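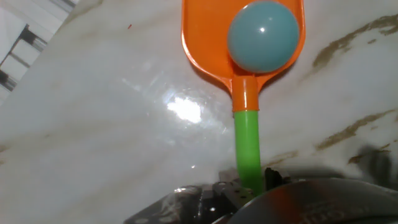 Beach toys: keep or bin?

plakavby70
Clearing out the toy box before October half term. Orange spade, green handle, plus a blue ball. Handle's in two bits, do the joins last on these?? Kids are 3 and 5

Yeom
Keep. Ours did two summers, handle never budged. Rinse the sand out teh joint tho

cokier758
Disagree, ours snapped at the collar first day in wet sand. One piece every time

Yeom
wet sand kills any of them. fine for dry stuff and scooping balls about in the garden

plakavby70
Garden it is then. Ball stays as well, they fight over it

cokier758
get a second ball. cheaper than earplugs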